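# Two-finger gripper drops or double-picks socks after pad change

**Noelia Barrios** posted in Cell Setup and Maintenance
Jan 31, 2024

Our department operates a small sorting cell at the Zatdale site. It consists of one tabletop arm, a Woko two-finger gripper with soft replaceable pads, and one overhead camera. The task is textile handling. The arm takes single socks from a pine table and places them in a bin to the right of the base. The cell is used for training new technicians, and it is expected to run unattended for a full shift.

The pads were replaced two weeks ago as part of the scheduled service. Since that date the following faults have been recorded:

- Thin printed socks are lifted and then released before the arm reaches the bin.
- Thick socks are gripped correctly, but a second sock is sometimes carried with them.
- On some cycles the fingers close just above the fabric and come up with nothing. The controller reports a successful pick all the same.

The grip force is set to 5 newtons, as it was before the service. The closing speed has not been changed. The old pads had completed 1,397 cycles when they were removed, and they showed visible wear along the inner edge. The new pads are the same part number from the same supplier.

The items are laid out by hand at the front of the table. We do not straighten them, as the purpose of the exercise is to handle socks in whatever position they happen to land.
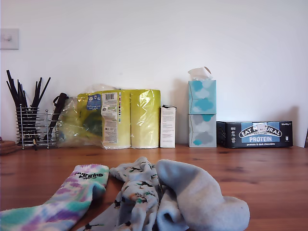

**Noelia Barrios**

The tie-dye sock lying diagonally on the left gives the least trouble. The bunched grey one with the small figures is the one most often released, and the plain pale grey one that overlaps it is the usual cause of a double pick. The household goods along the wall are outside the programmed work area, and the arm has never made contact with them.

I would be grateful for advice on whether the pads, the force setting or the height reference should be examined first. I would also like to know whether other sites run a break-in procedure for new pads. The service sheet we were given does not mention one.

---

**Ezequiel Llorente**

Please examine the height reference before changing anything else. New pads are thicker than worn pads, and on many grippers they also seat slightly lower in the holder. If the tool center point was taught with the old set, the controller is still working from the old fingertip position. An error of that kind is small, but a thin sock lying flat leaves very little room for it.

The procedure followed at our site is given below.

1. Stop the cell, lock out the arm and allow the gripper to open fully.
2. Remove both pads. Clean the holders with a dry lint-free cloth. Do not use solvent on the seating face.
3. Refit the pads and press each one until it sits flush along its whole length. A pad that stands proud at one end will close at an angle.
4. Restore power in manual mode at reduced speed.
5. Lower the closed fingertips to the bare table at the front, the middle and the back of the pick area. Record the height at each point.
6. Enter the new tool length. If the three heights differ, teach the table as a plane and do not rely on a single value.
7. Close the gripper on nothing and record the finger position. This becomes the new "empty" value.

Step 7 is frequently omitted, and I believe it explains your third fault. The controller decides that a pick has succeeded when the fingers stop before the empty position. With thicker pads the fingers stop early every time, so an empty hand is reported as a full one. The threshold must be taught again after every pad change.

With regard to the force, I would leave it at 5 newtons until the steps above are complete. Raising it now would hide the fault on the thin socks and would increase the number of double picks. Should the thin socks still slip once the heights are correct, raise the setting in small steps and run the same set of items each time.

Concerning the overlap between the two grey socks, no pad setting will cure it entirely. The pick point needs to be moved. We instruct the camera program to prefer a raised fold that is well inside the outline of one item. On a sock resembling your pale one, the bulge at the heel would be a reasonable choice, as it stands away from the neighboring fabric. We also added a short pause after lifting, with a small side-to-side movement above the table, which is often enough to let a loosely caught second item fall before transfer.

---

**Ulla Valtonen**

We had the same thing at Stovholm. Wipe the new pads with a damp cloth and let them dry. They come out of the bag with a powder on them and it makes them slippery. That fixed ours.

---

**Nerea Segura**

I agree in general with Mr. Llorente, and I wish to add two points from the maintenance side.

First, there is a settling period. The soft pads compress a little during early use, and a height taught on the first day will not be correct at the end of the week. Our practice at Eynon is to teach the tool length on fitting, run 800 cycles, and then teach it again together with the empty position. After the second teaching the values remain stable until the pads are near the end of their life. We inspect them every 4 weeks and replace them as a pair – never singly, as unequal pads pull the fabric to one side.

Second, please check the camera calibration on light items. Pale grey fabric on a warm pine surface separates well from the table, but two grey socks in contact do not separate well from each other. If your software permits, view the outline it has drawn before the pick. Where one outline covers both socks, the double pick is a vision fault and the gripper is only doing what it was told. At our site, lowering the exposure slightly brought back the edge between the two fabrics.

Ms. Valtonen's remark about the powder is correct for some batches. The cloth should be damp with water only, and the pads should be removed from the holders before they are wiped.

---

**Noelia Barrios**

Thank you all. The empty position had not been taught again, and the value in the controller dates from last April. I have arranged for Ramiro Calvo to carry out the full sequence on our cell, including the second teaching after 800 cycles. The exposure will be left unchanged until that work is complete, so that the two causes can be told apart. I will post the new heights under this entry when I have them.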